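We use cookies to keep this site running. Accept all | Manage settings

My church kitchen walk-through, Lukham hall, September

I do this before every community supper, and I've added my comments in case you're borrowing the list for your own place.

1. Fire extinguisher: OK. Gauge in the green, pin in place. Somebody had hung an apron on it again, so I moved the hook!

2. Exit doors: OK. Both open with one push. The back one squeals (I kind of like it, you always know who's sneaking out).

3. Fridge: NEEDS WORK. Read 42 at 3 p.m., and I want it under 40. Turned the dial down a notch and I'll check again before we load it.

4. Outlets by the sink: OK. Test buttons tripped and reset fine.

5. Boards and counters: OK. Run your palm over every board, both sides, and toss anything with deep grooves. Pale wood shows stains fast, so I'm a fan.

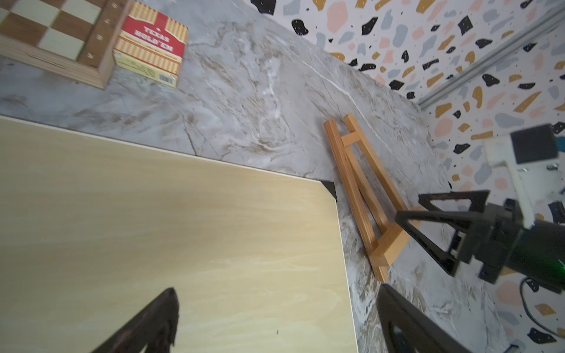
6. First aid box: NEEDS WORK. Down to 14 bandages, and the burn gel is past its date. On my shopping list for Muvville.

7. Floor mats: OK, but the one by the stove curls up at one corner. Tape it for now, please, and watch your toes!

Next check is the afternoon of the chili supper.

Sign up for our newsletter and never miss a post. Unsubscribe any time.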